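Notes from the collecting crew, 2 September 2025

Quick catch-up from me on the suitcase job, because a few of you have been asking how it's going!

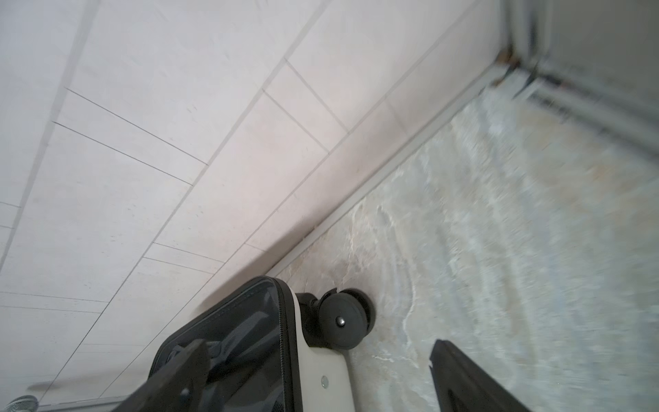

We're at 1437 recorded tries now, and I'm pretty happy with that (the plan said 300 by the end of summer, so yes, we got carried away). Each try is short: bring the gripper in low, get it up close to the case, go for the grab, save the recording, set it all up again. Veronika Csonka has been sorting the keepers from the duds at the Grestville office, and she's thrown out 60 so far, mostly where I stopped recording too soon. Sorry, Veronika!

Shiny floors are what I want more of. The wrist camera picks up all sorts of streaks when you swing it fast, and I'd like the model to see plenty of that before we move on to Rurbridge in October. Slow, tidy runs are nice too, but we have loads of those already. If you've got a free hour and a hard-sided case at home, drop me a line.

Recent items
- Gandville: door handles, round two
- New labels for failed grabs
- Demirtaş site visit notes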